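Flavlow Wall Filler, Fine Surface, Ready Mixed

Code 2793. Tub. In stock at Plemitz, Bodin counter on order.

For hairlines, scuffs, nail holes, the little stuff you only notice once the lamp's on. Fills up to 2 mm in one go. Deeper than that you want the Flavlow Deep, different tub, grey lid, see bottom of page.

White. Dries white. Takes any water based paint over it, no primer on small spots. Bigger patches give it a thinned coat first or you'll see a flat bit when the light comes across.

What people use it for
Rented flats before the checkout visit. Craft rooms and spare rooms where stuff gets leaned against the wall and dragged along it. Hallways, obviously. Stairs. Behind the sofa. Ceilings too but keep it thin, it sags if you load it on.

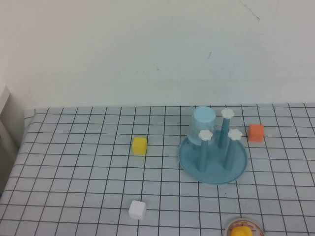
Not for outdoors. Not for bathrooms unless it's getting painted the same week. Not for gaps that move, so round door frames and where the worktop meets the wall get a flexible sealant instead. We sell the Loko one, it's fine.

How to use
Brush off anything loose. Wipe, let it dry.
Thin lines: open them up very slightly with the corner of a scraper. Feels wrong, do it anyway. Filler just sits on top of a closed crack and comes away with the sanding.
Press it in across the line first, then smooth along it.
Leave it a tiny bit proud.
Dry, then sand with something fine. 240 is good. Wrap it round a block, not your fingers.
Dust off and paint.

Drying is quick on a thin skim, overnight if you've gone to the full 2 mm. Cold rooms slower. Rosine Chauvin at the Plemitz counter did her whole landing in February with the heating off and says give it two nights, so there you go.

Scratch or crack?
Get asked this every week. Run a nail over it. If it catches on both sides it's open and wants filling. If it only feels rough it's probably a mark in the paint and a wipe plus a dab of touch-up will do you, save your money. If it comes back in the same place after you've filled it twice then something is moving behind and filler isnt going to fix that. Ring somebody. 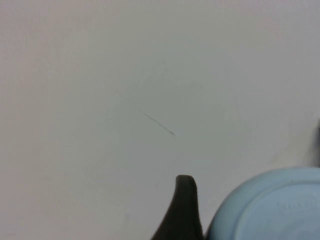 Fine dark line on a pale surface, close up.

Details
Type: ready mixed, water based
Colour: white
Max depth per layer: 2 mm
Tub: 508 g
Clean up: warm water, before it sets
Storage: lid on properly, above freezing. If its frozen once, bin it.
Pack for trade: 33 tubs, ask Keegan Costigan for the price, he does it by email before noon

Goes with
Flavlow Flexi Scraper, narrow. The wide one is too stiff for this.
Flavlow Deep, for holes you can get a fingertip in.
Sanding block, any.

Customer notes
"Smoother than the powder one I used to mix up. Bit runny at the top of a new tub, stir it." Beatriz Gouveia
"Good on plaster. On old gloss it peeled till I keyed the paint first." Obed Akolgo
"Lid cracked in the post, they sent another tub." Sum-yee Tsai

Re the lids: new ones from the next batch, softer plastic. If yours turns up split, send a photo and we'll swap it, no need to post teh old one back.

Returns on unopened tubs only. Collection from Plemitz till 5.30 pm, side door, ring the bell.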